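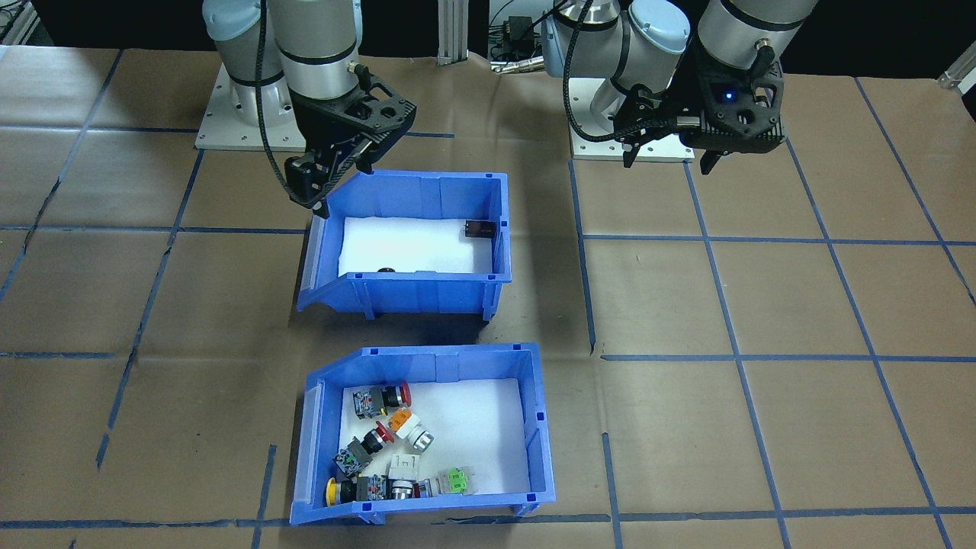
How do I sort a mixed box of push buttons?

Sort by contact block first and cap color second. The block decides where a button can be used, and most caps can be swapped later. Put anything without a block in a bin of its own.

Do you take loose caps and single blocks?

Yes. Boltside buys and resells both. Please keep them apart from complete switches when you pack. A cap that has come off its body can go in the same parcel, in a small bag.

How should I label the bins?

Write the type on a strip of tape and stick it to the front lip. Rurkano labels are fine if you already have them. The label for mushroom heads is 1403 on our sheet.

What kind of bin works best?

Our own parts are kept in open-fronted bins, and we line the floor with something white. Small dark parts are hard to find on bare plastic. For home use, two bins are enough to start with: one for complete switches and one for pieces. 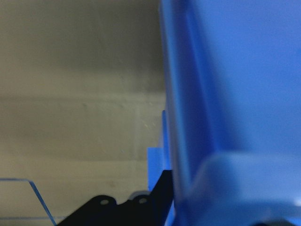
Weight is the usual reason a bin gives out. A pile of switches is heavier than it looks, and the load ends up on the walls when the bin is lifted. Look for a thick raised rim and a molded ledge with a rounded corner, as on the blue plastic one shown. Thin, flat edges bend. We keep to a limit of 60 switches per bin and have had few cracks since March.

Can I mix brands in one bin?

You can – but Cieślak and Ima blocks should be separated before you send them. They go to different shelves and we charge for sorting them here.

How do I clean old caps?

Warm water and dish soap. Take the cap off the body first and let it dry overnight. Do not use solvent on yellow or orange caps. It can leave them cloudy.

What is the smallest lot you accept?

20 pieces, counting complete switches only.

Who do I ask about something not listed?

Write to Zbigniew Tomaszewski at the parts desk. Include a photo of the side of the block where the markings are.

Last updated Sunday, September 1, 2024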